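11/04/2025

So Zaddale is coming back. The streaming people announced it last week with a teaser: a hallway, some synth music, and the back of somebody's jean jacket. My group chat lost its mind. I did not.

I loved that show. I watched it on a tiny TV with the sound low and I can still sing the theme. But I rewatched the first season in November, all 11 episodes, and a lot of what I remembered was me being twelve.
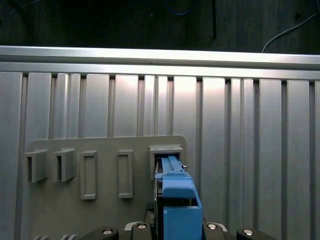 The Curska reboot went the same way. Big cast reunion, big couch interview, then two episodes of people explaining who they used to date. I quit halfway through the second.

My other gripe is where the old episodes went. They were on one service, then another, and now the first season is up with half the songs swapped out for elevator music. I've started ripping my DVDs. A hard drive in a blue plastic caddy doesn't care who has the rights this year, and mine will hold the whole run with the real soundtrack.
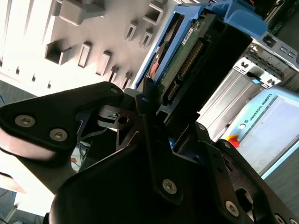
Reboots love to promise the original writers. Güven Demirtaş wrote the school dance episode and the one with the bus, and his name is in the press release, way down, as a "consultant." I've seen that word before. As for keeping the old stuff, a hard drive in its blue caddy, like the one up there, is still a better bet than a consultant credit.

They're making eight new ones. I'd trade them for a clean copy of the dance episode. 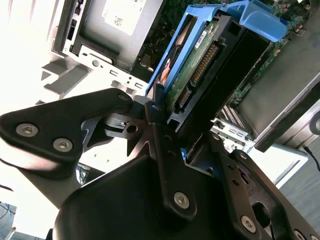 Will I watch it anyway?
Probably the first one, with the group chat open and my expectations on the floor.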